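Sorting out the small-items bin
9/1/18
Filed under: Workshop, Storage

The big gray bin has been in use since June and it is due for some changes. It started as a catch-all for small household things that had no drawer of their own: cups, toy blocks, bits of packaging, anything that turned up on a bench and needed to be somewhere else. A single open bin is a good way to collect things and a poor way to store them, so this post is mostly about getting things out of it again.

First, the bin itself. It is rectangular, open on top, with sides that slope in toward the floor. The slope matters more than I expected. Round items that land on the side slide down and come to rest along the seam at the bottom, and long thin items end up parallel to the wall. Once a thin item is in the seam it is hard to get a fingertip under it. I have tried a strip of foam along one edge, which helped until the foam came unstuck.

The second problem is the finish. Worn metallic gray is hard to read. Under the overhead light the floor gives back enough glare that clear plastic more or less disappears. Opaque things in strong colors are fine. White is acceptable. Clear is a nuisance, and I now check for clear items separately, with the overhead light off and a desk lamp held low.
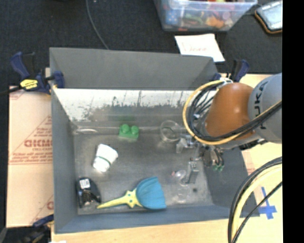 My current rule is that nothing goes in on top of anything else. Spread out over the floor, the contents can be checked from above in one look. Stacked, they can't, and the small pieces migrate under the large ones. This limits capacity, obviously. I set the limit at 15 items per load and have kept to it with two exceptions, both of which I regretted when it came time to empty the thing.

Cups are the worst use of the space. A cup standing up takes a modest footprint and is easy to lift by the rim. A cup on its side rolls until it meets something, takes twice the floor, and presents a curved surface whichever way you come at it. Nesting them would fix the footprint but then you have to separate them later, and thin plastic cups bind together if they are pressed at all. I leave them single and accept the loss.

Building blocks are the opposite. Flat sides, square corners, and they stay where they are put. The large two-stud kind can be picked up from almost any direction. If everything were shaped like that I would not be writing this.

The destination for all of it is a Stidness shelf unit with 12 trays. I had been using Hirkero trays, which are deeper, but the depth worked against me in the same way the bin does, with small parts going to the bottom and staying there. The Stidness trays are shallow and have a vertical front lip. 9 of them are assigned and the other three are open for whatever comes up.

Assignments so far:
Cups, clear
Cups, white or colored
Toy blocks
Lids
Packaging to keep
Packaging to throw out (emptied when full)
Small tools
Cable ties and clips
Unidentified

The last one is a real category and gets used a lot. Splitting clear cups from the rest looks fussy, but it means the clear ones get found once and then never have to be found again.

On labels, I used the Gornar label tape I already had. It sticks well to the tray fronts and badly to anything with dust on it, so wipe first. Black on white, lower case, 9 mm tape. The 12 mm tape is easier to read from across the room but wraps over the lip of the tray and peels at the fold.

Still to do: the inside of the bin. The coating on the far wall is scratched and flaking in patches, and I would like a matte surface all the way down. Options are to sand and repaint, or to drop in a liner. Paint would give the better result and would be scratched again by winter. A liner is replaceable. I have a sheet of Ackah matting in mid gray that is nearly the right size, and the plan is to cut it for the floor only and leave the slopes bare, at least at first. If the edge of the matting lifts, thin items will go under it, and I will be worse off than with the bare floor, so it needs to be cut tight and taped all the way around.

I will measure the floor again before cutting. The first set of numbers was taken at the top edge.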